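Brekidgate open day, February 2, 2024

Quick notes before I lose them. Got there late, parking at Ormsby was full so walked the last bit. Sign in, sticker, coffee. Tumaini Kaijage took our group, 17 of us, way too many for that hallway.

First stop the sorting room. Tables of odds and ends, everyday stuff, all to be cleared into bins. Ours had a yellow bin, square, nothing in it yet. A dark little cup and a white one, something green and curved like a cucumber, a small container with an orange cap. Liked the plank tabletop, want one for the garage. 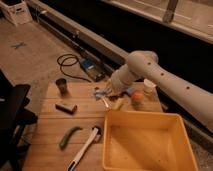 ## Upstairs

Storage mostly. Shelves labeled by hand, box 2806 is apparently the one everbody asks for. Nafula Mabula runs it, talks fast, knows where everything is. Asked about bins, she buys them from a place in Durkby, two sizes. Didn't catch the price.

Lunch was soup. Fine. Ran out of bread by the time our group got down.

Skipped the 3 o'clock talk, had to get the Ukthorpe bus. Next one is October, go early and do upstairs frist.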